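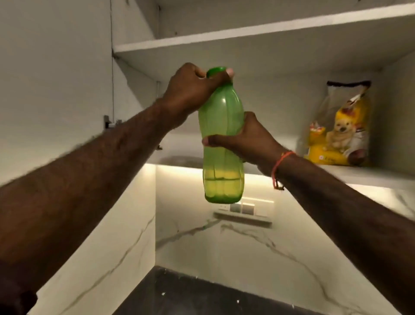
A green plastic water bottle held in both hands at an open wall cabinet.

Riltow Customer Care
Household Tips: Applying and Caring for Vinyl Decals

The following guidance applies to all name labels, monograms and picture decals supplied by Riltow for use on drinkware, storage jars, lunch boxes and similar household articles. Customers are asked to read the full page before removing a decal from its backing sheet. Decals that have been applied and then lifted cannot be exchanged.

Choosing a surface

Vinyl adheres best to surfaces that are smooth, hard and nonporous. Glass, glazed ceramic, stainless steel and most rigid plastics are suitable. Ridged, heavily textured or soft silicone surfaces are not recommended. Where an article has both smooth and ridged areas, the decal should be placed entirely within a smooth area and should not cross a seam.

Decals must not be placed on any surface that touches food or the mouth. On cups and tumblers, leave a clear band below the rim.

Preparing the article

Wash the article in warm water with a small amount of dish soap, rinse it well and dry it with a lint-free cloth. Wipe the area with rubbing alcohol and allow it to air dry. Painted and coated finishes should first be tested with alcohol in a place that does not show. Glass cleaners and furniture polish leave a film and should not be used at this stage.

Applying the decal

Each decal is supplied in three layers: the paper backing, the vinyl itself and the clear transfer tape.

Lay the decal flat and rub the tape firmly with the edge of a plastic card. Turn it over and peel the backing away slowly at a sharp angle. If any part of the design stays on the paper, lay the backing down again and repeat the rubbing.

Position the decal by its center and smooth outward toward the edges. On curved articles, short cuts may be made in the transfer tape around the design so that the tape follows the curve. Take care not to cut the vinyl. Rub the whole design again and peel the tape back on itself. Small bubbles may be pressed toward the nearest edge with a fingertip.

Curing and washing

Allow the adhesive to cure for 5 days before the article is washed. After that period, wash by hand in warm water and dry promptly. Articles should not be left to soak. Dishwashers, microwave ovens and abrasive pads will shorten the life of any decal, including those cut from our Nallunia permanent vinyl.

Glitter vinyl is thicker than solid vinyl and its edges are more easily caught. Use a soft cloth only.

Removing an old decal

Warm the decal with a hair dryer on a low setting, keeping it moving, and lift one corner with a fingernail. Pull slowly and keep the vinyl close to the surface. Remaining adhesive can be rubbed away with a little cooking oil, after which the area must be washed with soap. Metal blades should not be used on plastic or coated steel.

Storing unused decals

Keep decals flat, in their sleeve, away from sunlight and heaters. Rolled sheets may crease and are difficult to apply.

Group orders

Schools and clubs ordering 40 or more labels in one design may request a single proof before cutting begins. Names should be sent as a typed list, spelled exactly as they are to appear. Requests for the Fellusside lettering style should be noted on the order form, as this style is not available in the smallest label size.

Riltow Customer Care
Last reviewed in May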